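News from the Wernham Robotics Club

February has been a busy month in the back workshop, and if you've walked past in the evening and wondered why the lights were still on at 10, well, now you know! Our older students are getting ready for the Cetlow Challenge, where a robot arm has to service a desktop computer, and they have been practicing on retired machines from the school office ever since we got back from the break.

Despina Živković has been coaching them through the part everybody dreads, the processor and its socket, and she has been wonderfully patient about it (more patient than I would be, I can tell you).
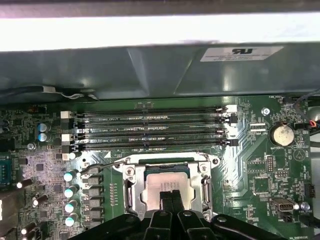
Wernham Club News, Issue 31, page 3

The gripper has to come down squarely over the processor, between the sides of the metal bracket, and the memory slots sit close by, so there's very little room to wander. Mitali Hettiarachchi rewrote the approach path twice over the break and is already talking about a third version, bless her.

We've raised $700 so far toward the trip to Cetlow, and thank you so much to every family who chipped in or baked something. If you have an old desktop gathering dust at home, we'd love to have it, working or not. Just drop it off at the workshop any time after 4 p.m.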